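My Life in Points

I have a loyalty card for a car wash in a town I no longer live in. I have another for a frozen yogurt place called Plillus that closed before I got my free yogurt. I was two stamps away, and I think about this more than I think about some of my relatives.

It started, as most of my bad habits did, with Beatriz Quintela. We shared an apartment in our twenties and she ran it like a small, cheerful bank. She never bought a sandwich that wasn't working toward another sandwich. On her birthday she ate free from breakfast until about ten at night, having signed up for every birthday club within bus range, and she took me along as what she called a witness. I paid for my own food. By the time we got to the steakhouse I was so full of complimentary cinnamon roll (hers, she had given up on it) that I ordered soup.

I came out of that apartment with half a couch and a firm belief that paying for the tenth coffee was for suckers.

So for years I carried the cards. Then the stores started wanting apps, and I carried the cards and the apps. At my peak I belonged to 39 programs, and I know this because I made a list last May when my phone told me it was full and suggested I delete pictures of my mother. I had a tire rewards account. I don't want to talk about the tire rewards account except to say that I was Silver.

The big one was Conneely, the grocery store. If you don't have a Conneely near you, it's the kind of place where yogurt has two prices, one for members and one for people the store is mad at. I'd been saving my points there without spending any of them, on the theory that they would turn into something wonderful if left alone, like cheese. When I finally looked I had 3837. I was thrilled. I went to the catalog and found out I could have a spatula, or a slightly different spatula plus $2.

I got the first spatula. It melted a little the second time I used it, along the edge that touches food.

My friend Aliki Manolakis thinks this whole thing is a personality problem. She owns one credit card, gets no points from it, and pays the mad-at-you price for yogurt without blinking. I've stood next to her in line while the cashier asked for her phone number and she just said "no thanks," in a normal voice, and the cashier said okay, and the line kept moving. I felt like I'd watched someone walk through a wall. She figures she overpays by a few bucks a week and that it's cheap for what she gets, which is an inbox with mail from people in it.

I did try to quit. I unsubscribed from everything one evening with a glass of wine, and it took longer than the wine did. You'd be surprised how hurt a shoe store can get. Ceneck, which sold me one lamp, asked me why I was leaving and gave me a menu of reasons, and then when I picked one it offered me 215 points to reconsider. I asked what 215 points would get me. It would get me nothing, but it would bring me closer to something.

Reader, I reconsidered.

I'm doing better now. I made a rule that I only keep a program if I'd go to the place anyway, and that got me down to 4. The grocery store stays, because I'm not Aliki and the yogurt thing gets under my skin. The pharmacy stays. The library isn't technically a rewards program but I count it so the number feels less severe. And then there's Ultavberg, the bakery on the corner, where the card is an actual card and the girl at the counter punches it with a hole puncher shaped like a duck. Sometimes she punches it twice if they're out of rye. I don't believe an app has ever done that for anyone.

Beatriz called while I was writing this, and I told her about the spatula. She was quiet for a second and then asked if I'd kept the receipt, because Conneely gives bonus points if you review a reward item within the first month.
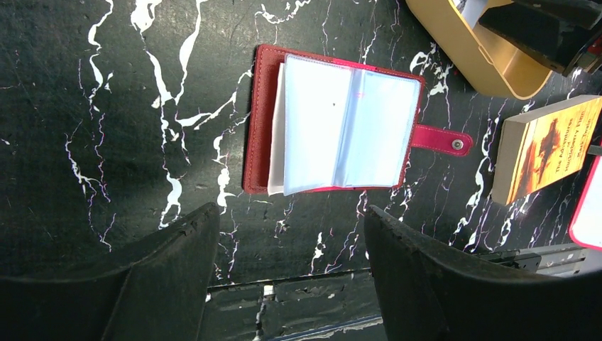 I gave it three stars, and I'm waiting for the points to post.

Share this post (12)
6 comments

Recent posts
The Neighbor's Wind Chimes, Part Two
I Bought the Big Mustard
Things My Dentist Has Said to Me While I Couldn't Answer
A Fair and Balanced Ranking of Soups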